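Search stories
Search
Enter keyword

The Cabinet from Tveit

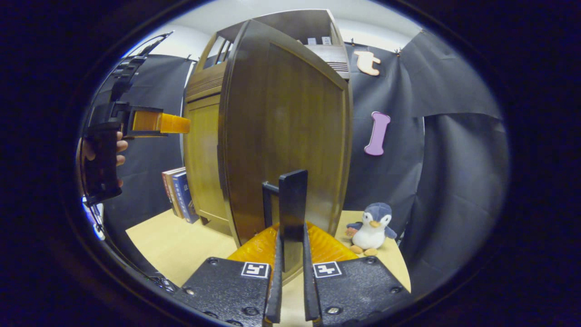

What do you do with a cabinet when the man who left it to you never said what it was for? You put it on a table, you open whatever opens, and you see what he kept.

I got that advice from my neighbor Gøran, who has opinions on inheritance because he has a lot of cousins. The cabinet had been my uncle Holger's. Holger Torvik, of the yellow house in Tveit, who wore a tie to mow the lawn and once mailed me 100 stamps for my birthday, all of them the same stamp.

So it came to me, brown and handsome and round-bellied like Holger himself after Christmas, and I started with the shelf up top, where he'd kept little white boxes. I was hoping for rings, I'll admit it! The first one had a button in it. The second had a slip of paper that said "not this one" in his tidy pencil. I laughed so hard that Gøran knocked on the wall.

The third box had a key.

Now, I had already been through the lower cupboard on the lighter side and found a smell of pipe tobacco and a folded receipt from Riltomard, the furniture people, made out to somebody named Ottar Sjöberg. I'd never heard of any Ottar. I called my mother, who went quiet in the way she does when she's deciding how old I am.

"Ottar was Holger's friend," she said.

"What kind of friend?"

"The kind who buys you a cabinet," she said, and then she wanted to talk about her knee.

I sat there with the key for a while. It was a small thing, cheap-looking, and it didn't fit the big rounded door. It didn't fit my front door either (I tried, don't ask me why). Gøran came over with coffee and leaned on the table and said maybe it was for a different cabinet altogether, maybe there were two of them, his and his. He said it as a joke and then neither of us was laughing.

I wrote to Riltomard that evening. A very polite man named Edvin Dahlgren wrote back eight days later to say that yes, they still had the old order books, and yes, there had been two. Same maker, same walnut color, ordered one January and delivered to two addresses. One was the yellow house. The other was on Diltlow Street, number 17, all the way across the fjord. You could have seen one house from the other if the weather was good, and I remembered then how Holger always had his chair facing the water, and how as a kid I thought he just really liked boats.

I took the ferry on a Saturday with the key in my coat. I'd rehearsed something to say and I lost all of it on the front steps. The man who opened the door was old and thin and wearing slippers, and he looked at me for a good long time before he looked at what was in my hand.

"He found it, then," he said. "He told me he'd dropped it in the harbor."

Behind him in the hallway I could see the curve of a brown door, and on top of it a row of little boxes.

"I've got coffee on," said Ottar. "Did you open the one with the button?"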